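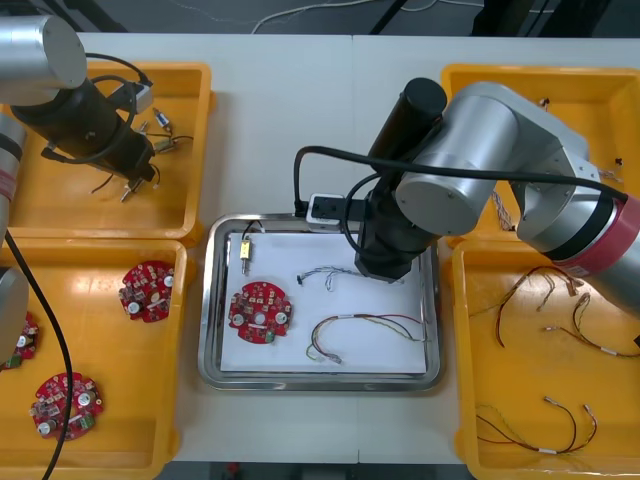

We are moving fiction at the Nedia site from author order to genre order, 393 titles to begin with. Helmy will take a genre code as a prefix to the call number, but it only prints labels in batches of 20, so the books need to be grouped before anything is printed. I intend to copy the layout with the four yellow trays round the steel one: a genre in each outer tray, undecided titles in the middle. Has anyone run this in term time?
Posted by: quarto_lane

Re: Genre order, fiction
tuvska_shelves wrote:
Yes, over 15 school days. Change the record first, then the label. If you do it the other way round, the self-issue desk shows the old shelf and pupils can't find anything. 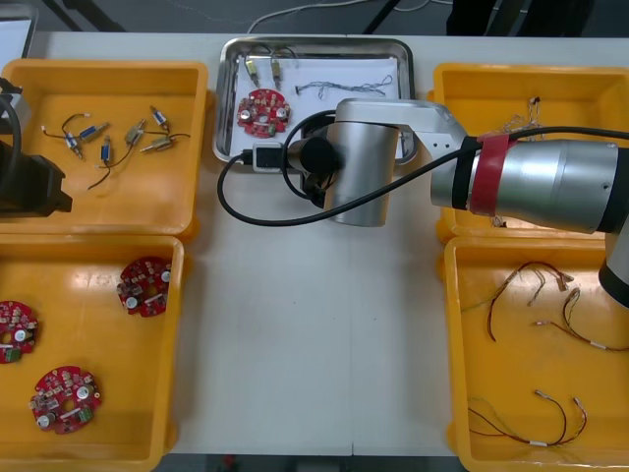

Re: Genre order, fiction
endpaper wrote:
I would not do it at all. Series get split - the third book is classed as horror and the first two as adventure. A coloured sticker on the spine gives you the genre and leaves the author order alone.

Re: Genre order, fiction
quarto_lane wrote:
We tried stickers. Trondent ones lift at the corners on laminated jackets, and pupils reshelve by colour anyway. For series I would class every volume by the first one.

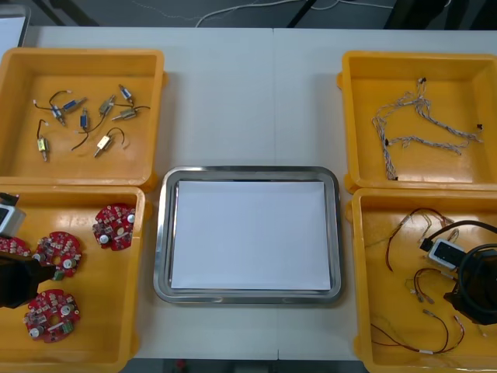
The middle group would then be mostly short stories, which could stay under author.

Re: Genre order, fiction
endpaper wrote:
Then you have two sequences in one room. Put the stickers under the jacket cover. I still say leave the call numbers as they are.

Re: Genre order, fiction
tuvska_shelves wrote:
Whichever you choose, export the old call numbers first. Helmy overwrites them.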